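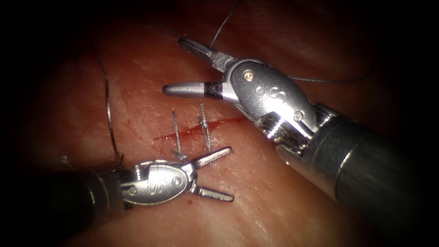

Posted by Rok Kos, 2019-06-29
Furnthorpe bench notebook, thread soak and knot pulls

Took the last jars out of the warm bath this morning. They had been in for 576 hours, so the Savurora braid is finished and only the plain monofilament from McPhee is left to do. Bath was steady on the log except for the dip when the lid was left off. I have marked that on the chart and not thrown anything out for it.

Cut list as before: 300 mm lengths, ends taped, knot in the middle. I tied all of them myself this time. On the first batch two of us shared the tying and the spread was awful, and I still can't say how much of that was thread and how much was hands. Square knot, one extra throw, pulled down slowly and left to sit for five minutes before going in the grips.

Dry pieces broke at the knot, nearly every one. Soaked pieces were less tidy. A good few slipped first and then broke, which shows up on the trace as a step. I have been writing down the peak after the step, but the spring notes use the first peak. Need to pick one and redo the table. My vote is first peak, as a slipped knot is a failed knot whatever the thread does next.

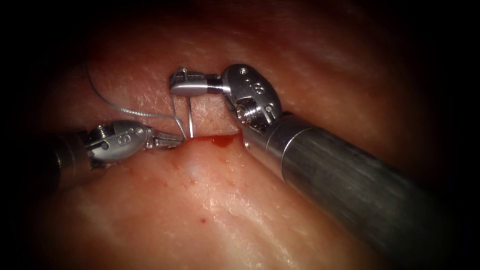 Rok Kos
Test technician, fibres bench

Lowest soaked result was 18 N. I looked at the broken end under the lens and it was flattened on one side, so probably nipped by the grip. Kept in the table with a note.

The Ferneck tester is reading a touch high when it has been on all day. Hung the check weight on it at nine and again after lunch and the second reading had crept up. Small, but it goes the same way each time. From now on, zero it before every tray and write the zero in the margin. The rubber on the lower grip is going shiny as well and wants replacing before the monofilament goes in.

Some 114 pieces left on the spool by my reckoning, which is enough for another soak if we don't waste any on practice knots. Use the old cotton for practice please, it's in the drawer under the balance.

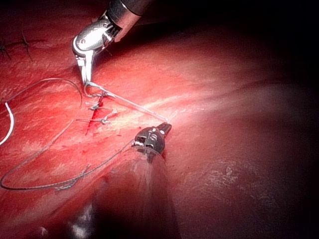

Also on the spool: the label says to keep it out of sunlight and it has been sitting on the windowsill. Moved to the cupboard. I don't know how long it was there, so the outer turns are going in a separate bag.

Buffer is low. Made up one bottle, pH fine, label on the front. Next soak starts when the new grip rubber arrives and should be out of the bath by the end of August.

To do: retype the soaked table with first peaks, ask McPhee for the batch sheet, descale the bath.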